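Marinho Reading Rooms: Progress Report to the Sorkemetti Fund
Covering the period through August

First of all, thank you again for your patience with us over the spring, when the roof was still leaking and we had so little to show you. I am happy to say we now have a good deal to report, and I will try not to go on too long!

The evening literacy classes are full. We have 51 adults enrolled across the two levels, and 30 of them have stayed with us since the first session, which pleased the tutors no end. The lending shelves have been busy too, with 1,514 loans so far, mostly cookbooks, mysteries and the large-print westerns (we could use more of those). 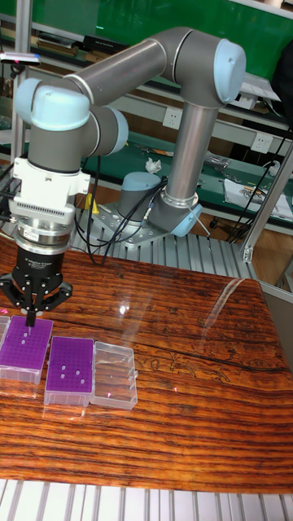
The Pladivine branch was slower to get going. The bus route changed just as we opened, and for a few weeks the late class had hardly anyone in it. We moved the start to 6:15 p.m. and attendance picked up nicely, so we plan to keep that time through the winter.

On spending, we are a little under on books and a little over on heating. We would like to move nearly 40 dollars a month from one line to the other, if you are agreeable.

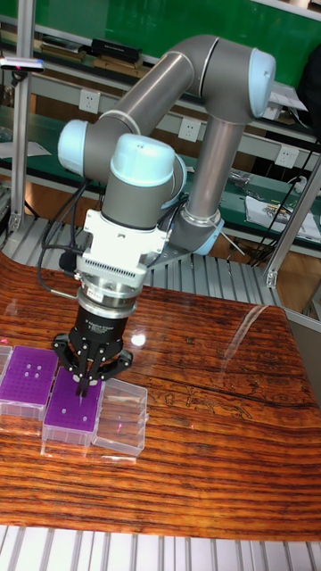

Progress Report No. 3

Still to come are the children's Saturday shelf, new lamps for the back tables, and the Sonix listening sets, which are on order. I will write again once the sets arrive.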